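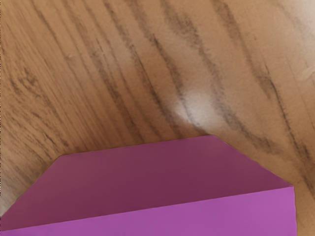
About us

Hello, and thanks for clicking on the page that most people skip. I'm the person behind Humeck, and I write minutes for a living. Other people's minutes, mainly. If your organisation holds meetings and someone always ends up scribbling on the back of the papers while trying to join in the discussion, I'm the one you ring.

I started out as a school office assistant in Purkard. One evening the clerk to the governors was off with flu and I got asked to fill in because I could type quickly. I had no idea what I was doing! I wrote down everything, including a long chat about the car park, and handed in 13 pages for a meeting that lasted just over an hour. The chair was very kind about it. She sat me down with a cup of tea and a pencil and crossed out nearly all of it, and what was left was a list of decisions, who was doing what and by when. I've still got those pages in a drawer.

After that I took a course, then another, and spent six years as a clerk and company secretary's assistant before going it alone. Humeck was just me at the kitchen table for the first couple of years. There are four of us now, with a proper office above the bakery on Marwat Street (the smell is wonderful until about eleven, when you give in and go downstairs).

What we do

Mostly we come to your meeting, in person or on a video call, and take the minutes. You get a draft within three working days, the chair checks it, we make the changes and send you a clean copy to go round. We can also look after the bits before the meeting: chasing reports, putting the papers in order, numbering the pages so that everybody is looking at the same page seven.

We work for housing associations, charities, schools, parish councils, a couple of family firms and one very lively allotment society. At the moment that's 56 organisations, some of which we see every month and some only once a year for the AGM. The biggest AGM we've covered had 434 members in the hall and a vote that had to be done again on paper. I got home after midnight and slept until lunch.

We also run training. It's a morning session called First Minutes, for anyone who has been handed the job and is quietly panicking about it. We run a practice meeting with a made-up row in it, you take notes, and then we all compare. People always write too much to begin with, so please don't worry if that's you. The next one after the summer break is full but there are still places in December.

How we work

I'm fussy about a few things and you may as well know now. I don't do word-for-word records unless there's a legal need for one. I won't change a decision after the meeting because somebody has had second thoughts, although I'll happily help you get it on to the next agenda. And I like to see the agenda at least two days ahead, so I can look up the names and the odd abbreviations. Every organisation has its own, and I once spent half a meeting thinking that "the DAP" was a person.

Everything you send us is kept private. All four of us sign a confidentiality agreement, and our notes are destroyed once the minutes have been approved. We store papers and drafts in Sovus, a small filing system we had built for us, and you get your own login so you can dig out an old set without having to email me. There are more than 1,000 sets of minutes in there and the search is pretty good these days. It was dreadful when we started!

Prices are on the fees page. We charge by the meeting, with a bit extra if you run past three hours, and small charities get a lower rate. We don't tie anyone into a contract. Try us for one meeting and see how you get on.

Getting in touch

The phone is answered from nine until four, except on Tuesday, when we're nearly always all out at meetings. Leave a message or use the form and one of us will come back to you the next day. If you've got a set of minutes that has gone a bit wrong and you'd like a second pair of eyes, send it over. I do enjoy those.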